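January – drinks counter cell, afternoon

Second week with the hand on the cup station. Senga Moncrieff and I split the shift so one of us could stay at the bench and the other could keep the old hand-fed line going.

Cups so far: 163 placed on the Leckie run, 165 on the Ostier run. Target for the day is 400 and we won't make it before the changeover. The plan says 500 by the end of the trial. I'd put that down as hopeful.

What has changed for people: packing used to be two at the counter, one setting cups and one checking rims. Now the setting is done by the hand and both of us check. Less reaching, which my shoulder likes, but a lot more standing and watching. Senga says the watching tires her more than the setting did. She wants the checks rotated every hour – agreed, starting tomorrow.

Large plain white cups only today. No printed stock until the grip settings are signed off.

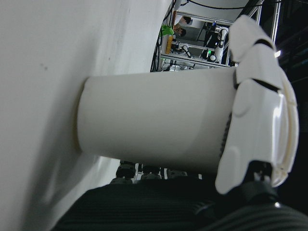 Grip notes

Tretora sent new closing values this morning. Loaded them at 10:20. The old ones left a dent near the rim on the thin cups, so keep a copy of both sets until we've tried every size.

White cup on a white table is hard to judge by eye from the stool. Ask Anow whether we can have a darker mat.

Still open

Who resets the cell when it stops during lunch? At the moment it waits for one of us, and the line backs up. The lunch crew haven't been shown how, and they should be before it becomes their job. Senga is writing the one-page sheet. I'll ask for paid training time to go with it.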